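Caltness cell 2 - pre-session check, hand teaching and remote
Date 1/31/24
Checked by: Roy Blackburn
Task: Floko block push, demos recorded by hand guiding and by remote

Mark OK / FIX / N/A. Comment if anything but OK. Dont leave blanks, last sheet had a whole column empty.

1. E-stops
Wall stop - OK. Pendant stop - OK. Tested both with arm powered, brakes came on each time. Reset key back on the hook.

2. Enable switch on pendant
OK. Half press runs, full squeeze drops out. Spring feels weak, not bad enough to swap yet. Look again in February.

3. Speed and force limits
Hand guiding: OK, low limit loaded.
Remote: FIX. Was still on the profile from the Rakico job. Changed it, saved, power cycled, stayed changed. Whoever ran last please load the default before you log off.

4. Hand guide mode
OK. Arm floats, no drift with hands off. A little stiff at the wrist coming back toward the operator. Payload setting checked against the rod, matches.

5. Remote link
OK. Controller paired first try. Pulled the link on purpose mid move, arm held position. Did it again from the far side, same.

6. Rod and mount
OK. Set screws tight, no wobble. Tip is rounded and smooth, ran a thumb over it, no burrs. Comes down on the wood at an angle, fine for pushing, but keep the down force low or it will mark the board. Don't teach with the rod jammed hard against the surface, the playback copies that too.

7. Board and work surface
OK. Wood board flat on the blue pegboard, doesn't rock. Seam above the middle checked with a fingernail, no lip. Recheck if blocks start catching there.

8. Blocks and start layout
OK. Green cylinder and blue prism far left, the other six bunched far right by the rod, near part of the board clear. Tight group on the right, so back the rod out slow before the first push or you take the yellow hexagon with you.

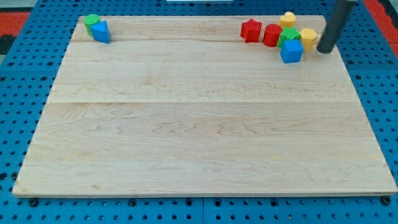
9. Operator position
OK. Hand guiding is one person only, standing at the near side, no leaning over the board. Remote operator stays behind the tape. Sleeves up, no lanyards. Had to say the lanyard thing again.

10. Recording
FIX, done. Disk was near full, moved old Pal runs off. Next episode number is 1229, carry on from there, do not restart at 1. Start and stop button works from pendant and from the controller. Bad demos get flagged not deleted.

11. Playback
OK at reduced speed. Hand on the stop for the first playback of any new demo, every time. Full speed N/A today.

12. Service hours
OK. Joint inspection due at 3000, not there yet.

Open items
- enable switch spring, see 2
- tape line behind the remote seat is peeling, redo
- default profile needs a label so it doesnt get mixed up with the Rakico one

Cleared for use, both modes. R. Blackburn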